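The Long Cut of Stakden

I owe a few of you a reply about Stakden, and since my inbox has turned into one long argument about it, I'm putting the whole thing in the newsletter this week.

For anyone who joined recently, Stakden is the lighthouse movie. Two sisters, one frozen harbor, a radio that picks up ships that sank years ago. It came out in 2000, played in our town for maybe a week, and then disappeared onto video, where I found it on a bottom shelf with a sun-faded cover. I've watched it every February since. It's a cold movie and it needs a cold month, although I broke my own rule this time and watched it in August with the fan going full blast.

The reason is the long cut. Kiven, the little label that put out that nice set of Chantharasri's early thrillers, has finally released the version that director Lieven Martens turned in before the distributor got nervous and started trimming. It adds 55 minutes. That's half of another movie! I made popcorn, ran out of popcorn, and made more popcorn.

So, is it better? Mostly, and I'll get to the mostly.

What comes back first is the ferry crossing. In the version I grew up with, the sisters are on the mainland arguing over a suitcase and then bam, they're on the island and they aren't speaking. I always figured that was a bold choice. Well, no, there was a whole night on the ferry in between, and it's terrific. They play cards with a deckhand who keeps winning. The older sister tells a story about their father that she'll tell again much later in a completely different way, and if you never saw the first telling (I hadn't, for all these years) the second one just sounds like a nice memory. Now it made the hair on my arms stand up.

The other big addition is the radio operator, played by Kausar Niazi. She used to have one scene and a great coat. Now she has a real part, with a kitchen and a temper and a dog, and she's the only person on the island who seems to be enjoying herself. When she starts writing down the names of the ships you finally understand why the list on the wall matters so much at the end. I had assumed the list was just set dressing.
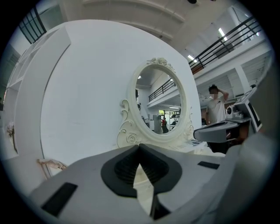 Should you watch the long cut first if you've never seen Stakden at all?

I'd start with the short one. It moves faster, it's scarier, and the ferry and the radio operator work best as a surprise once you already know where everyone ends up. Give it a few weeks, then go long.

Okay, the mostly. There's a subplot with a surveyor who comes to measure the cliffs, and I can see why somebody went after it with scissors. He measures. He has soup. He measures some more. There's one good joke about his boots and then he leaves, and the scene where the lamp goes out now comes so late that I'd stopped dreading it. The dread is the whole engine of that middle stretch. In the short cut I'm a wreck by then. This time I got up to check the mail.

The music is different too. The synth score by Jistunora is still there, but it's been spread thinner, and a couple of the restored scenes play with nothing but wind. I like wind fine. I missed that low humming thing under the stairs scene, though, and I rewound twice to make sure I hadn't just talked over it.

Picture quality is good with some rough patches. The ferry footage is grainier than everything around it, so you can tell exactly when you've crossed into new territory - kind of a fun game, if you know the movie well. The dark scenes look much better than my old tape, where the entire last reel was basically a brown rectangle with screaming.

There's a commentary by Martens on the second disc. He's funny about the weather and pretty frosty about the distributor, and he goes silent for long stretches because I think he just got caught up in watching. I do the same thing, so no complaints from me. He also says he isn't sure which cut he prefers, and then he gives the surveyor a long, loving defense. Sorry, Lieven. Still no.

If you've seen both, write and tell me which ending you like better. They differ by one shot, the one with the door, and I've changed my mind on it 2 times since Friday. Next week I'm finally doing the mailbag, including the person who wants me to apologize for what I said about submarine movies.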